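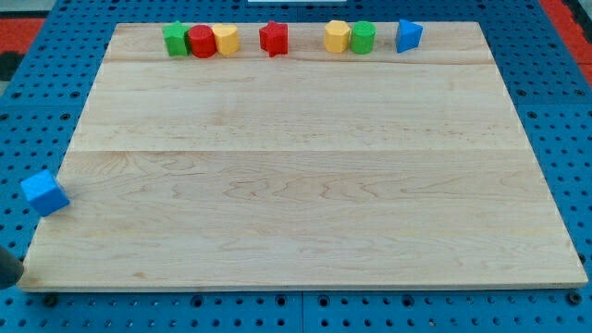
**Pistville block library opens with 300 sets and a big claim**

PISTVILLE, 4th April - A new lending scheme for wooden shape blocks opened at the Milošević community hall this morning, and its backers say it will get young children ready for school math. That is a lot to ask of a few stars and cylinders.

The scheme is run by Dasova, a local toy supplier, which has put together 300 sets of small colored blocks. Families can borrow one for up to six weeks at no charge. Each loan comes with a printed card of sorting and lining-up games that is meant to be worked through in 45 minutes, a long stretch for a four-year-old.

Lucienne Boyer, who manages the project for Dasova, said children learn to tell shapes apart faster when color gets in the way. A star may be red or green, a cylinder may be red or green too, and the child has to decide which of the two matters. "They argue with themselves about it," she said. "We want that."

Asked for results, Boyer pointed to a trial held in March at four preschools. The trial had no comparison group, and the teachers who ran it also filled in the scoring sheets. Dasova has not released the sheets.

Yuto Tanabe, who teaches kindergarten in nearby Vonditz, has used similar blocks for years and likes them. He is less sure about the card. "Give them a flat board and leave them alone for a bit," he said. "If they put everything in a row at the back, fine. I wouldn't call it math yet."

The city is paying for storage and for replacing lost pieces during the first year. It has not said what it would need to see before paying for a second. Sets can be picked up at the hall's front desk during normal hours, with proof of address.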